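Put a sheet on the table before you fold

By Nazanin Rezaei
2026-07-14

I folded laundry on my bed for most of my adult life, and I would like those years back. A bed is too low, too soft, and it gives under your hands so every sleeve slides toward the dip in the middle. Then it gets late and you want to sleep, and the pile goes onto the chair, and we all know how long it lives on the chair.

So my first opinion is that folding belongs on a table. A big one, bigger than you think, with nothing on it. My second opinion, which gets me into more arguments than it should, is that the table needs a cloth on it.

My sister-in-law thinks this is ridiculous. Why would you put fabric on a table to fold fabric? But try smoothing a T-shirt on a bare, slick tabletop! It skates around, you chase it, you pin one shoulder with your elbow. On a plain cotton sheet it stays where you put it. The sheet doesn't have to be ironed, either. Mine never is.

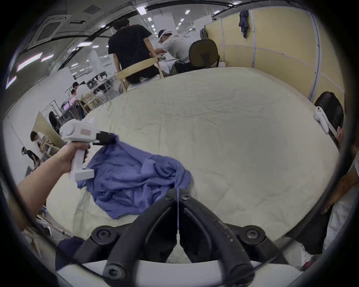 Blue cloth, still in a heap, on a round table with a cream sheet.

I go back and forth on round tables. There's a lot of room in the middle and no corners to catch your hip on, but I do like a straight edge to line a hem up with. With a round one you have to trust your eye, and my eye is not that good – my towels come out as trapezoids. If you've got the choice, go rectangular. If round is what you own, it still beats the mattress by a mile.

Color matters more than I expected, too. I started with a white sheet and kept losing white socks on it (I know, I know). Cream is a bit kinder. A soft green is my favorite, because blues and purples and whites all show up against it and you can see right away whether an edge is crooked.

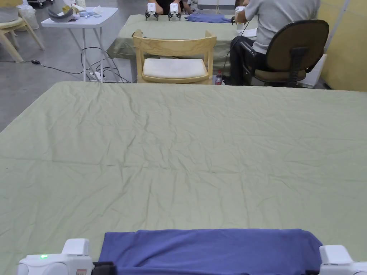

And please, fold the shirt near you. People spread things out in the center of the table and then lean over it until their backs hurt, when the near edge is right there. Bring it in close, take hold of both ends, get the fold smooth, and move it out of the way when it's done.

I'm not selling anything. There's a folding mat from Dendano that costs 300 dollars, and I have tried it at a friend's place, and it is a very nice mat. It is also a sheet with a price tag. Use the old one with the worn-out elastic, the one you've been meaning to throw away since last September.

Will this make you love laundry? No. I still put it off. But I put it off less, and my chair is a chair again.

Comments

Nazanin Rahimi: Another Nazanin here, and I'm on your sister-in-law's side. Bare table forever. My shirts don't skate, maybe you're folding too fast?

clothespin511: Switched to an old flannel sheet after reading this. Socks stick to it a little but the T-shirts are so much easier. Agree on the green.

Akbari: What about fitted sheets, though? No table is big enough.

Contact | © Nazanin Rezaei | Back to top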